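# Darnis street market comes back with fewer trash bags and more dumplings

Apr 13, 2024

The Kumora Street market opens again this evening after its long winter rest, and if you have missed the smell of grilled corn drifting up the hill as much as we have at this paper, you'll want to come hungry. There are 32 stalls signed up for the first night, a good many of them familiar faces, and the street will be closed to cars from the bakery corner down to the old Gremel warehouse until 10 p.m.

Princess Samonte, who took over the running of the market last October, has spent much of the winter on a question that doesn't make for pretty posters: what to do with all the trash. Anyone who walked home past the fountain on a Saturday night last season will remember the overflowing bins (and the gulls, who remember them fondly). Drink cans were the worst of it. They went in with the noodle boxes and the paper plates, and once they were sticky with sauce the recycling yard wouldn't take the load.

"We were paying to throw away something the yard would happily have picked up for free," she told us over a cup of tea in the market office, which is still mostly boxes. "I used to lie awake thinking about it, and my husband will tell you I talked about it at dinner too."

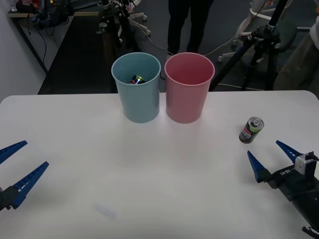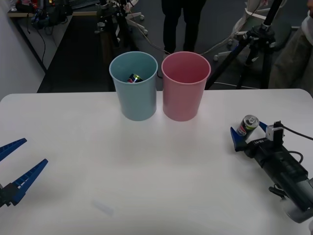
The new arrangement asks people to do their own sorting before they leave the tables, and it has been kept as simple as Samonte could make it. Each seating area will have one container for cans and another beside it for bottle caps, corks and the other small bits that used to end up between the cobblestones. It's done by color, with very few words, so that children and visitors can follow it too. Light blue is for cans and pink is for the small bits, the same two colors standing side by side on the white table in our pictures, where the blue one already has a drink can lying in the bottom. Food scraps and plates go in the big green bins by the fountain, as they always have.

Bartosz Adamczyk has sold pierogi and potato pancakes at the market for 7 years and admits he grumbled when he first heard about the plan. He thought his customers would be too busy balancing their plates to care about colors. He's come around since a practice evening in the warehouse yard last month, when stallholders brought their families and ate at the long tables to see how it would all work. His one remaining request was for the containers to be kept well away from his line, which gets long, and Samonte has moved the nearest ones over to the bench under the plane trees.

The money side is modest but nice to hear about. The yard will pay by weight for clean cans, and everything it pays this season goes toward repairing the awnings, several of which were torn in the January storms. Two have been mended already by Thiện Văn, who runs the alterations shop on Simon Lane and did the stitching in heavy green thread that you can spot from across the street if you know to look for it.

As for the food, there are four newcomers. Kiran Shakya is bringing momos with his mother's tomato and sesame chutney, and he warns that the hot version is really quite hot, so please believe him and start with the mild! Định Cao will be next to him with iced coffee and a coconut sticky rice that we were lucky enough to try on Thursday (we went back for seconds, and then bought some to take to the office, where it didn't last). The other two are a honey seller from out past the reservoir and a young couple with a cheese toast cart, who hope to have their gas certificate in time for tonight and will otherwise start next week.

Live music begins at six on the steps of the warehouse, with the school brass band first and a dance trio after dark. Bus 366 will stop at the top of Kumora Street instead of at the fountain while the road is closed, and the last one back toward the station leaves at 10:20. Dogs are welcome on a short leash. If it rains, the music moves inside the warehouse and the stalls stay where they are, so bring a jacket.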